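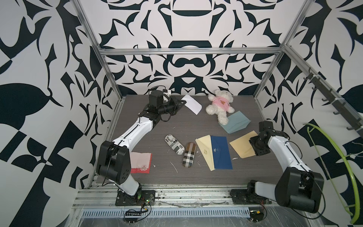 According to Zuweira Quansah, the answer to whether a machine can tidy a desk depends almost entirely on how much of the desk is paper. She has been working on the sorting problem at Kulard since March, and she gives the machines a qualified no.

"Envelopes are worse than people expect," she says. "A glasses case has a shape you can plan around. An envelope is nearly flat, and if it lies flush with the table there is no edge to take hold of." Two arms help, in her view, mainly where things overlap. A soft toy resting on a letter has to be lifted or the letter drawn out from under it, and the software must decide which.

I asked what counted as a pass. At Kulard a run is a mixed table cleared within 30 minutes, with no item dropped or creased. Of 561 runs logged so far, around half met that standard. Quansah does not consider this good. A person does the same table in 2 minutes.

Cloth is the other difficulty. A napkin on top of another cloth can be read by the system as a single object, and both are then picked up together. "You can tune for that, and then it starts leaving single napkins behind," she says. The present setting is a compromise she expects to change.

Dede Bawa, of the mail-order firm Grullow, takes a shop-floor view. His packing benches handle cards, small gifts and returns, and he has turned down two offers of equipment. "I can live with slow," he says. "I can't live with a bench that stops and waits for somebody to come over."

Quansah accepts the point. She would put a machine on overnight returns first – fixed bench, known stock, no customer waiting – and leave the kitchen table for later. She would not give a year for the kitchen table.

Home | Interviews | Workshop Notes | Archive
Contact the editors | © Brustusberg Review | Back to top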